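Sobre la mesa de vidrio y el orden del salón

10 de abril de 2026

La presente entrada da cuenta de los cambios introducidos en el salón de nuestra vivienda desde el comienzo de la primavera, y responde a las consultas recibidas por correo tras la publicación anterior, dedicada a las estanterías del pasillo. Varias personas preguntaban por la mesa, por su mantenimiento y por la conveniencia de tener vidrio en una habitación que se usa a diario. Se procurará contestar a todo ello con el detalle debido.

Antecedentes

La mesa anterior, de madera oscura, procedía de la casa familiar y ocupaba buena parte de la estancia. Kamala Thevar, con quien comparto la vivienda y la autoría de este blog, sostenía desde hacía tiempo que el mueble dejaba el salón sin luz. Se acordó retirarla en abril y cederla a Kamala Rai, que disponía de un comedor amplio y de paciencia para restaurarla. El traslado se realizó sin incidencias, salvo una marca en el marco de la puerta que sigue pendiente de pintura.

Durante 17 días el salón permaneció sin mesa. El periodo resultó instructivo: los objetos que antes se acumulaban sobre ella pasaron al sofá, del sofá a una silla y de la silla al suelo. Cuando por fin hubo que recogerlos se comprobó que la mayor parte carecía de sitio asignado en la casa.

Elección de la mesa

Se visitaron dos establecimientos, Leretti y Skernov. En el primero la oferta se limitaba a modelos rectangulares de esquina viva, descartados por la estrechez del paso hacia la ventana. En el segundo se encontró una mesa con tablero de vidrio transparente y borde redondeado, sobre una base con una barra cilíndrica negra. Las medidas se tomaron en la propia tienda y se contrastaron en casa con cinta de carrocero pegada al suelo, procedimiento que se recomienda sin reservas.

La moqueta gris moteada se ha conservado. Hubo dudas al respecto -- un presupuesto solicitado para sustituirla ascendía a 1153 euros -- y finalmente se estimó que no procedía el gasto. Con el vidrio encima, además, la moqueta queda a la vista y la habitación parece mayor, aunque también quedan a la vista las migas.

Normas de uso acordadas

El tablero no es superficie de almacenamiento. El correo se abre en la entrada y no llega al salón. Las llaves, tampoco.

Los cables deben recogerse al terminar el día. Esta norma es la que peor se cumple, y quien suscribe reconoce su parte de responsabilidad.

La limpieza se efectúa con paño de microfibra y agua con unas gotas de vinagre, primero por la cara superior y después por la inferior, que suele olvidarse. El vidrio acusa cada reflejo y cada mancha, sobre todo por la tarde. Se probó asimismo un limpiador comercial, con resultado parecido y un olor bastante más persistente.

Los vasos requieren posavasos. Kamala Thevar considera excesiva esta disposición y la discusión continúa abierta.

El plato y la piña

Se admite una sola excepción a la primera norma: un plato redondo, blanco, de borde ligeramente alzado, y alguna pieza de fruta. Se ensayaron antes un frutero de alambre y una bandeja, ambos demasiado voluminosos para el tablero. La piña tiene a su favor la corona verde y el color entre amarillo y naranja, que destaca sobre el vidrio y el gris de la moqueta. Queda por decidir si el plato ha de permanecer a la izquierda, sobre la barra de la base, o trasladarse al centro. 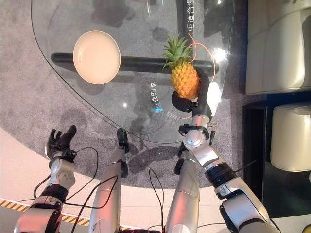

Asuntos pendientes

Falta resolver la iluminación. La lámpara de pie actual se refleja en el tablero y resulta molesta al leer; se estudia cambiarla de rincón antes de adquirir otra. También debe pintarse el marco de la puerta ya mencionado, para lo cual queda medio bote de pintura en el trastero, de tono por confirmar.

Las consultas sobre las cortinas se atenderán en una próxima entrada, una vez recibidas las muestras de tela solicitadas a Letard.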